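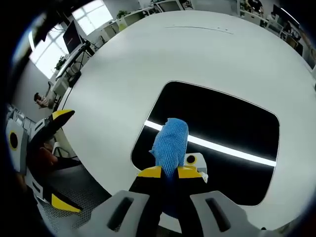
My aunt left me her half of the ferry, and the other half belonged to a man in Nurkamen who hadn't spoken to her in eleven years.

I should say it wasn't much of a ferry. It held 2 cars if one of them was small, and it went back and forth across the Meltader on a cable, and if you were in a hurry you drove the long way by the bridge like everybody else. But my aunt had run it her whole life, and her will said I was to have her half "with the bell and the stool," so in May I took a week off from the dental office and went up to see what I owned.

The bell was fine. The stool had three good legs and one that had been a broom handle.

I sat on it anyway and waited for my partner. I'd written him a letter, a real one with a stamp, saying who I was and which day I'd be there, and I'd worn a blazer, if you can believe it, because I had some idea this was going to be a meeting. He came down the hill around noon in rubber boots, carrying a bucket. He looked at the blazer. He looked at the stool.

"That's the one she threw at me," he said.

So that explained the leg.

I asked him if he wanted to sell his half or buy mine, and he said neither, and put the bucket down, and it was full of grease. He started working it into the cable drum with his bare hand. I stood there. Then I took off the blazer and hung it on the bell and asked him which parts needed doing, and he pointed with his chin, and I did those.

We didn't talk for a good while. I'm bad at that! I talk to people with my hands in their mouths all day long, I can carry both sides of a conversation without noticing. But every time I got a sentence ready I'd look over at him and it would go away again.

Around two a woman drove down in a delivery van from the Triantafyllou bakery and leaned on her horn. She wanted to get across to Desterden and the bridge was backed up with a hay truck. I said we weren't open. He said, "Ring the bell," so I moved my blazer and rang it, and she rolled on, and we went.

I'd ridden that ferry every summer until I was twelve or so and I'd forgotten the middle. There's a place where the current gets hold of the boat and the cable hums, this low note you feel in your teeth (I would notice that, I guess), and the whole deck leans a little downstream. My aunt used to put her hand flat on the rail right there. She never said why and I never asked, I thought it was just where she put her hand.

He had his hand on the other rail, flat, same spot.

The bakery woman paid us with a bag of rolls and four dollars. He gave me two of the dollars, very carefully, and then he split the rolls, and there was an odd one, and we both looked at it.

"What was the fight about?" I said.

He tore the roll down the middle and handed me the bigger piece.

"She wanted to raise the fare," he said. "I said it'd drive folks off."

"Did you ever raise it?"

"No."

"Did it drive folks off anyway?"

He chewed on that for the whole trip back. When we bumped up against the landing he threw the chain over the post and said the stool could stand to have a proper leg, he had a piece of ash in the shed that might do, and was I going to be around tomorrow.

I told him I had until the end of the week. Then I went up to the car to call the office and find out how much vacation I had left.

© Nov 1, 2025. All rights reserved by the author. | Contact | Back to top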